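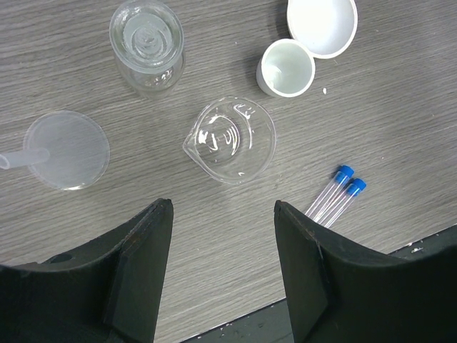
Camp kitchen tips for the lake sites

Written in a rush before we drive up to Okport again, so sorry for the mess. Tent or small van, two to four people, tap water on site if you're lucky.

Packing the box
One box for the kitchen, one for food. Don't mix them. Stove goes in last so it comes out first – you'll want tea before the tent's up. Lighter AND matches, matches in a jam jar with the lid on tight. Wrap the sharp knife in a tea towel and put an elastic band round it.

Plates on edge if they fit, socks between them if they rattle. Mugs get the teabags stuffed inside.

Water
Fill up at Prindau, the tap by the shop. The one at the lake end was off all last June and the stream there has sheep above it. If you must use stream water, bring it to a proper rolling boil, and we're at 1,867 metres on the top site so give it a good three minutes. Old squash bottles are fine for carrying. The folding ones all leak in the end.

Cooking
Chop the onions at home. Freeze the stew flat in a bag, it keeps the milk cold on the way and it's supper by the second night.
Windbreak round the stove but never right over the gas canister. And never cook in the tent, not even with the flap open, not even in the rain.
Porridge – 200 g oats does four. Salt it at home and you can forget the salt.
Burnt pan? Cold water, spoon of bicarb, leave it till morning.

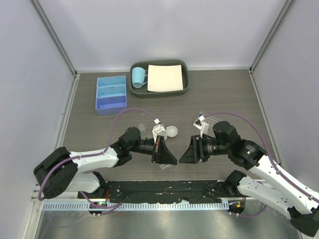 Washing up
Wipe everything with a bit of kitchen roll first, then you need half the water. Glasses and mugs, then plates, then the greasy pan. Carry the dirty water well away from the lake, strain the bits out and take them home. Annatjie Van Wyk at the Modise site gave us a flour sieve for this and its been in the box ever since.

Keeping things out of the food
Lids on at night, box in the van. No van, then hang the bag from a branch, higher than you think. The mice at Karetti went through a dry bag to get at some raisins.

When you get home
Empty the cool box the same evenng. Wash, dry, leave the lid open. Rinse the stove grid, check how much gas is left by floating the canister in the sink, then write it on the side in marker.

Updated 12 October 2019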